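In Defense of the Bag of Bags

Last updated March 30, 2019

Every household I have ever been let into has a bag of bags. It lives under the sink, or behind the pantry door, or on a hook in the hall where guests are too polite to look at it. In January the town of Skultbridge began charging 9 cents for a plastic bag at the register, and the bag of bags, which had been a mild embarrassment for most of my adult life, became an asset class.

I have no quarrel with the fee. I voted for it, in the sense that I meant to vote for it and was out of town. My quarrel is with what came next, when every business on Rivera Street decided to save me from plastic by handing me something sturdier. The bank gave me a canvas tote. The dentist gave me a canvas tote. Gendwood Hardware gave me two, one inside the other, with a receipt at the bottom. I now own 13 totes and have the shoulders for maybe three.
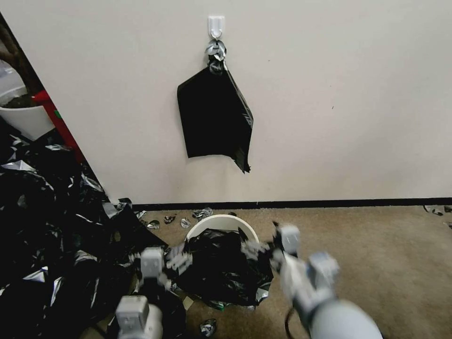 Jayson Manalo wrote to the paper that people like me are the whole problem, that a tote only earns its keep if you use it for years, and that hoarding free ones is the same bad habit in a nicer fabric. He is right, and I resent how briefly he managed to say it.

Still, consider the plain thin bag, so widely despised. It lines the bathroom trash. It carries wet swimsuits home. It goes over the paintbrush when you have promised to do the second coat tomorrow and both of you know better. I have never once put a wet swimsuit in the tote from the bank. It has a lighthouse on it, and one has standards.

What I object to is the idea that a thing becomes virtuous when you pay more to make it. My grandmother washed her bread bags and hung them up to dry, and she would have laughed until she had to sit down at a shop selling an organic produce sack for the price of the produce. She had no views on the environment that I ever heard. She had views on waste, and on my uncle, and they overlapped.

So my proposal is modest. Stop giving me bags. Let Fullik's Bakery hand me the loaf, which has a crust and can look after itself for a few blocks. Let the road race give out water. And let the old bags hang where they are until they split.

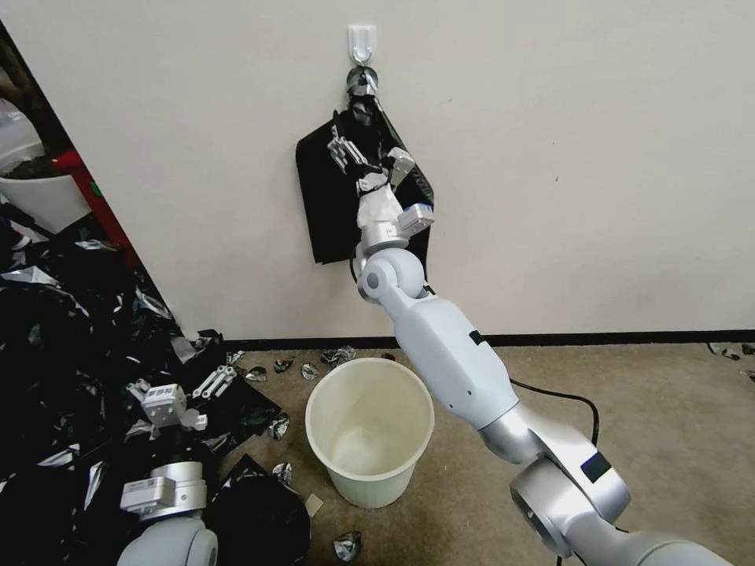
A Note on the Totes

Yasaman Farahani has offered to take nine of mine for the library book sale. I said yes at once, and she came by to collect them with a tote to carry them in. She left that one behind on the porch.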